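Brillilwood Shelf Notes -- read me first

A reader's log of the Lokevance comics, kept as plain text files 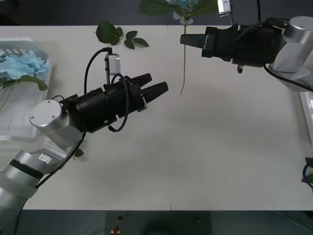 Vol. 2, No. 6

Hi, and thanks for grabbing a copy. I started Brillilwood as a list on my phone so I'd stop buying the same second-hand volumes twice. It got out of hand over one winter, and now it's a proper set of files that other people seem to want, so I've tidied it up and written this to go with it.

What's in it

There are 864 entries, one for each chapter I've read of the Lokevance line. That takes in the long fantasy serial (Stanach), the cooking one, the two school comedies and the pile of one-shots that came out in between. If you only care about Stanach, filter on the series column and you'll get 265 rows. It's my favourite by a mile, so my comments there run long. Sorry in advance!

The files

chapters.csv -- the main list, one row per chapter
volumes.csv -- which chapters landed in which printed volume
notes.txt -- my rambling, sorted by series
changes.txt -- what I fixed and when

Columns in chapters.csv

series: short name, all lower case
chapter: the number printed on the title page
volume: blank if it was never collected
colour: yes, no or part (part means a few colour pages at the front)
mood: one word, my pick
score: 1 to 6, no halves
spoiler: yes if my comment gives something away

A word on the scores. A 3 from me is a decent chapter that I'd happily read again on the bus. I've only handed out 17 sixes, and most of those are in the back half of Stanach, once the river war gets going and the grandmother finally gets something to do. The cooking series never gets above a 4, which I know will annoy people (the drawings of soup are lovely, I just don't care who wins).

Things that are a bit wonky

Chapter numbers restart in the second school comedy, so always match on series and chapter together. I got caught by that one myself and had to redo a whole evening's work. The Lozano reprint also splits a few long Stanach chapters in two. I've stuck with the original numbering -- if your copies are the Lozano ones, use volumes.csv to find your place.

Mood words drift. Early on I wrote "gloomy" for nearly everything, then I discovered "wistful" and you can see it take over. I might go back and fix those when I reread.

Using it

Take it, change it, put it in your own spreadsheet, whatever you like. A mention of Brillilwood would be nice if you post something built on it. Please don't paste the spoiler comments anywhere without a warning, though.

No page scans or artwork are included and I won't be adding any, so please don't ask.

Last full check against my own shelves: October 2020. The one-shots from June still need their colour column filled in.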